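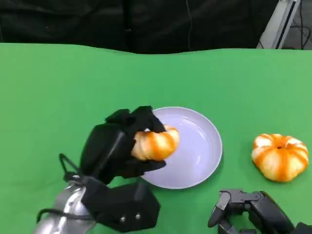
What is inside a mandarin?

A mandarin is a small citrus fruit. Botanists call it a hesperidium, meaning a berry with a leathery rind and a juicy inside divided into parts. Oranges, lemons and grapefruit belong to the same group. Once the rind has been taken off, the parts are easier to study. A peeled mandarin standing on a table has ribs like a small pumpkin, and at the top there is a hollow where the stem end was. Each rib is the outer side of one segment. The grooves between the ribs mark the places where one segment ends and the next begins.

The rind

The rind has two layers. The outer layer is coloured and is called the zest, or flavedo. It contains tiny glands filled with oil. When the rind is bent, some glands burst and the oil sprays out, and this is the source of the strong smell. The inner layer is pale and soft and is called the pith, or albedo. In a mandarin the pith is thin and only loosely joined to the fruit, so the rind can be pulled off with the fingers. In a lemon it is held on more firmly. 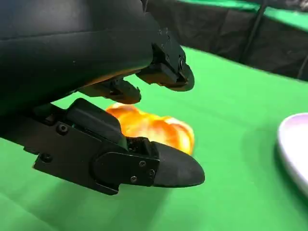 Udimer, May

Mandarins sold in the Udimer market at this time of year have been kept in a cold store. Growers in the Warus valley finish picking before the weather turns hot. A mandarin does not become much sweeter after it has left the tree, so it must be picked ripe. Cold slows the fruit down: it uses up its sugar and loses water at a lower rate. Fruit kept too long in a dry place becomes light, and its rind goes hard.

The strings

Some pith usually stays behind when the rind comes off. It forms a net of strings over the segments. The strings are the remains of the vascular bundles, which are narrow tubes. While the mandarin was growing, the bundles carried water and sugar into it from the tree. They may be eaten. They have little taste and contain fibre.
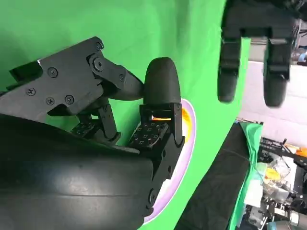
Other strings run up the middle of the fruit, where the inner edges of the segments meet. If the fruit is opened with the thumbs, the segments come away from this central column one at a time.

The segments

Each segment is wrapped in a thin skin called a membrane. Inside are many small bags, shaped like drops and packed closely together. They are called juice vesicles. Each one is joined to the membrane by a fine stalk. The juice is mostly water, with sugars, citric acid and vitamin C dissolved in it. Sugar makes it sweet and acid makes it sour. Pips, if there are any, lie near the inner edge of the segment.
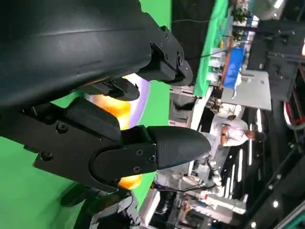
Something to try

You need one mandarin, a plate and a magnifying glass.

1. Peel the mandarin and put it on the plate.
2. Find the hollow at the stem end.
3. Pull one segment away and remove its strings.
4. Peel back the membrane slowly, starting at the thin inner edge.
5. Look at the vesicles through the magnifying glass and draw one with its stalk.

Wash your hands afterwards and keep the juice away from your eyes. It stings.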